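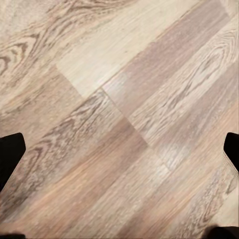 Course handout 6: Notes for the visit to the Guvach robotics hall
16 May 2025

Please read these notes before the visit and bring them with you. There will be a short written task after we return, and most of it is taken from what you hear in the hall.

1. Where we go and when

The open day is held at the Guvach building in Wenness. Our group has 28 places. We meet at the side entrance, and you must sign in at the desk and receive a badge. The demonstration takes place in two parts, with a break between them. The cloakroom is small, so leave large bags at home.

2. First part: the simulator

The people at Timholm, who prepared the software, will begin with the simulated room. In simulation the robot can practise a task many times and nothing gets broken. The view comes from a camera near the gripper, so you see the two fingers at the sides and whatever is between them or under them. With an open gripper over a bare floor this can look like very little, but I ask you to pay attention to the floor also. Planks with different colours, strong grain and bright reflections are harder for a vision program than a plain grey surface. A program which learned only on plain grey may make mistakes in a real kitchen.

In the course we called this the gap between simulation and reality. One common answer is to change the textures and the lights from one run to the next. The set for the demonstration has 1,141 runs, and the floor material is changed in many of them. Write down which other things are changed. You will be asked about it.

3. Second part: the real arm

In the next room an arm called Barbu will do a pick-and-place task with 9 objects. Stay behind the yellow line while the arm has power. The operator holds the stop button, and you must not speak to the operator during a run. Keep your questions for the pause.

Look at these points:
- how wide the fingers open before the arm goes down
- what the arm does after it misses an object
- whether the light in the hall makes shadows on the table

4. Words you should know

Gripper: the tool at the end of the arm which holds the object.
Texture: the picture that is put on a surface in the simulator.
Glare: a bright patch from a lamp or window which hides the detail under it.
Episode: one attempt at the task, from start to stop.

5. After the visit

Write one page, by hand or typed, and compare one thing in the simulator with the same thing in the real room. Colour, light, speed or sound are all good subjects. If you missed the visit, read chapter 19 of the course book and write your page from that. The second visit is planned for October and is open to students of both years.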